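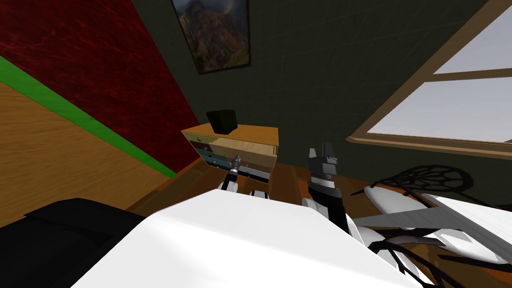 4 Fitting and levelling the drawers

This section applies to the Saludo chest of drawers in all widths. Complete section 3 (carcass and back panel) before starting. The carcass must be standing upright in its final room, with the back panel pinned on all sides.

4.1 Before you start

Check that the floor is firm. On thick carpet, place the packing boards supplied by Brerkance under the feet and leave them there for the life of the chest.

You will need a cross-head screwdriver, a spirit level and the 4 mm hex key from bag C. Do not use a powered driver on the runner screws. The pilot holes are shallow and the threads strip easily.

4.2 Fitting the runners

1. Sort the runners into left and right. Each is stamped L or R near the front end.
2. Hold the first runner against the inside of the carcass with the roller towards you.
3. Line up the front hole with the lowest pilot hole and start the screw by hand.
4. Fit the rear screw, then tighten both until the head sits flush.
5. Repeat for the remaining runners, working upwards.

Note: the top pair uses the shorter screws (12 mm, bag D). Longer screws will come through the side panel.

4.3 Fitting the drawers

1. Tilt the drawer so that its back edge is slightly raised.
2. Set the rear rollers behind the runner rollers on both sides.
3. Lower the front and push the drawer in slowly until it stops.
4. Open and close it twice. If it rubs, take it out and check that both runners are at the same height.

Caution: fit the wall strap (section 5) before loading any drawer. Do not open more than one drawer at a time until the strap is in place.

4.4 Levelling

1. Close all drawers and look at the gaps between the fronts.
2. If the gaps widen to one side, turn the foot on the lower side anticlockwise with the hex key – a quarter turn is usually enough.
3. Check the top with the spirit level, front to back and side to side.
4. Small differences that remain can be taken out with the cam behind each drawer front.

Note: chests sold with the Trandumis soft-close kit have a second cam on the left. Leave it at its factory setting until the drawer has been in use for around 500 openings, then adjust as described in the kit leaflet.

Continue with section 5, Fixing to the wall.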